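Ma table de travail, côté grignotage

Coucou ! Petite galerie du coin bureau. J'ai gardé la grande table crème, je l'adore, même si elle prend la lumière comme un miroir !

Les Pringles rouges restent au fond, à côté de la boîte au couvercle bleu. Le ruban rose vif, lui, finit toujours près de la souris, et j'en mets partout sur mes paquets !
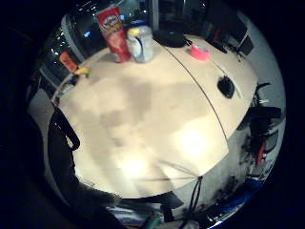 Lecture : 2 min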